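6. Setting up the hand-held grippers

This section takes you from a bag of printed parts to two grippers that open, close and know where they are. It assumes you have finished section 5 and that the fingers have stopped sticking to the print bed. If you are building in a shared workshop, claim a table before you start. Claim it in writing.

You will need: both gripper bodies, four fingers, four rubber pads, the marker sheet, two cables, and the Drerer base board flashed with Flallisine 2 or later. Flallisine 1 will also run, in the sense that a shopping trolley will also run.

6.1 Fitting the fingers

1. Lay out the fingers in pairs. Left and right are mirror images, and they look identical until the moment the glue sets.

2. Press a pad into each finger with the textured face inwards. It should sit flush along its whole length. If it rocks, take it out and trim the edge with a blunt-nosed knife.

3. Slide the pair on to the rail and tighten the two clamp screws by hand only.

4. Squeeze the handle. The fingers should meet at the tips first. If they meet at the root, you have swapped them. Go back to step 1 and say nothing.

CAUTION: The return spring is stronger than it looks and has no sense of humour. Keep your fingertips out of the slide when testing.

6.2 Fixing the markers

5. Print the marker sheet at full size. "Fit to page" will shrink it very slightly, and the software will then believe that your hands are further away than they are.

6. Glue each marker to a flat white backing and leave it under a heavy book overnight. The Medeiros workshop manual is ideal, having no other known use.

7. Attach the backed markers to the mount. Leave a white margin all the way round the pattern. Shiny tape over the top will ruin everything under ceiling lights. 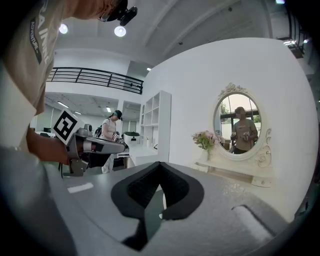
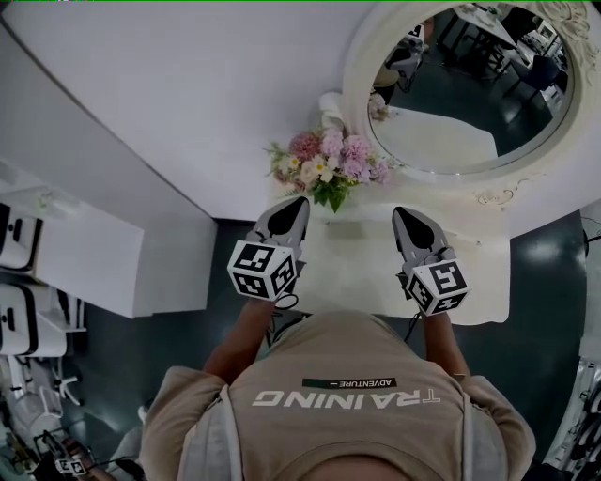 Both taken during a working session at the table.

6.3 Cables and first run

Cable routing is the part of this build most people do last and regret first. Run the lead out low, near the wrist, leave a small loop there and take the rest back along the forearm, so that you can turn your hand over without tugging on the socket. The overhead view shows the loop under the left-hand cube, and on the right gripper the cable hanging along the arm. Too little slack and the plug works loose; too much and you will lasso whatever you were trying to pick up. A loop you can get two fingers through is right for most wrists.

8. Plug in the left gripper first, then the right. The software names them in the order they appear and will not be argued with afterwards.

9. Start Civix and open the tracking page. Hold both grippers over the table with the fingers pointing away from you. Two green outlines should appear.

10. Close each gripper fully, then open it fully. The counter on the tracking page should read 30 when closed and 1,404 when open. Anything within a few points of these is fine. A closed reading of 324 means there is something between the pads, usually backing paper.

11. Press Save. Press it again. The first press only wakes the button up, a fault we have been meaning to fix since December.

NOTE: Mirrors. A marker seen in a mirror is reversed, and Civix should reject it. If an outline flickers when you move your hands, cover the glass with a tea towel and repeat step 9. Should the flicker stop, tick "Strict patterns" in the settings and take the towel back to the kitchen.

NOTE: Choose something soft for your first attempts. A folded cloth is forgiving and gives the pads something to grip. Mugs can wait until section 8.

6.4 If it doesn't work

One outline missing: check that your own sleeve isn't over the marker, then check the print for creases.

Outlines present but swapped: you ignored step 8. Unplug both and start again.

Counter stuck: the clamp screws are too tight. Hand-tight means a hand that has had a long day.

Last revised Thursday, June 4, 2020. Section 7 covers the wrist strap.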